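Stosel Handheld Collection Guide
Section 4: Recording two-handed table tasks

Revised October 11, 2021. Maintained by Ho-yin Hsiao, Bidport site.

Read Section 3 first. If the grippers have not been calibrated as a pair, nothing in this section will rescue the recordings.

A word on expectations. The July version of this section said that more episodes would fix most problems. We no longer believe that. The Bidport set had 286 episodes and the Stuvside set had 283, and the policy trained on both together still reached for the middle of the plate instead of the rim. Adding episodes of the same quality is cheap and feels like progress. Check what you have before you record more.

4.1 Before you start

1. Charge both grippers fully. The charge light is optimistic, so read the level in the Guerra app.

2. Wipe the finger pads with a damp cloth and let them dry. Do not use cleaner.

3. Open and close each gripper through its full range and watch the width reading. If it sticks or jumps, stop and go back to 3.6.

4. Set out the objects named on the task sheet. Extra objects are allowed if the sheet says "cluttered."

5. Start both recordings from the app, then tap the fingers of one gripper against the other. The tap is used to check the time match later. The automatic match is supposed to make this unnecessary. Tap anyway.

NOTE: Changing the tablecloth between sessions is often described as "adding variety." It adds one kind. If every plate still starts in the same spot, you have varied the cloth and little else.

4.2 Recording an episode

1. Begin with both grippers open and away from the object.

2. Bring the grippers in at the speed you would use with your bare hands. Very slow demonstrations look careful on playback and train badly.

3. Close on the object, pause for a moment, then carry out the task.

4. Release, back both grippers away and press Stop.

5. Mark the episode Keep, Redo or Unsure. Use Unsure freely. A folder with no Unsure marks is the first one we audit.

CAUTION: Do not squeeze harder to make up for a poor grip. Ceramic rims chip, and the width reading will not tell you how much force you used.

4.3 Holding a plate by the rim 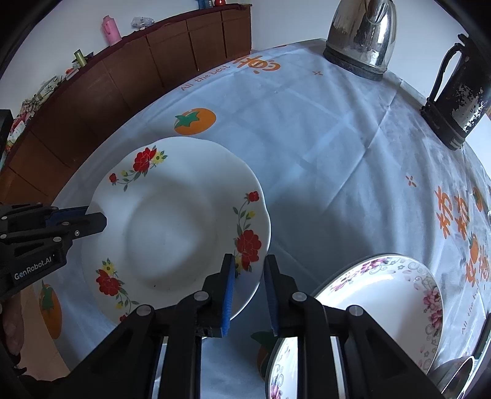
Rim grasps cause more bad labels than any other part of the table tasks. The usual mistake is to mark a grasp as two-handed the moment both grippers come into view. With the scalloped plate, one gripper has the front right of the rim pinched between its blue pads while the other is still reaching toward the left side. Label a moment like that as one hand holding, one approaching. Move the second label to "holding" when the pads close on the rim, and step through the video one image at a time if you have to.

For each plate episode:

1. Vary the starting place and turn the plate between takes.

2. Change which hand arrives first.

3. Keep failed grasps, marked Redo, with a short comment. Do not delete them.

4.4 Accepting a session

Of the last 283 episodes sent in from Stuvside, 259 passed the automatic check. That check looks for missing files and time gaps. It has no opinion on whether the plate was held properly, so do not report its pass rate as a quality score. Have a second person watch the full session before upload, and send disputed labels to Ho-yin Hsiao with the episode number.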